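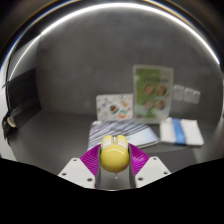 **Opened by:** Liudmyla Hordiienko | **Assigned:** Alaric Schumacher | **Project:** Garar | 27th April

**Summary:** Width estimate drifts on glossy objects held in soft fingers

Trained on 700 handheld demos, tested on 208. Matte objects are fine. With the yellow mouse, predicted grip width jumps by about 3 mm while the fingers are stationary. The February checkpoint does the same.

**Tried**

- Recalibrated the fisheye intrinsics. No change.
- Masked everything outside the fingers. No change.
- Masked the highlight on the mouse's back. Jump gone in demo 815, still present in others.

**Schumacher:** The width head may be tracking the highlight instead of the finger ridges. Please rerun with the loss limited to the magenta pixels.

**Hordiienko:** Rerun queued. Hutchins wants the per-object error split before we change the method section.

**Status:** open, waiting on rerun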